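Why Do Desk Organizers Have So Many Compartments?

A desk organizer is a box that is divided into smaller spaces. The walls inside are called dividers.
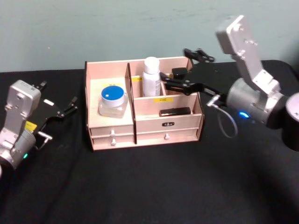 Each space suits a different kind of thing. A tall bottle needs a spot where it can stand up. A short, wide jar needs more floor. Small, flat things go in drawers, and a round knob gives your fingers something to pull.

Many organizers are made of plywood. Plywood is thin sheets of wood glued together, and you can see the layers if you look at the edge — they look like stripes.

Labels help too. A label can be in any language. The Chinese word 口红 means "lipstick."

Try it with a shoebox. Cut 4 strips of cardboard, stand them up inside, and tape them in place. Then sort your things and write a label for each space.

Filed under: Things at Home, Kids Explain
© 2019 Bellden | Contact | Back to top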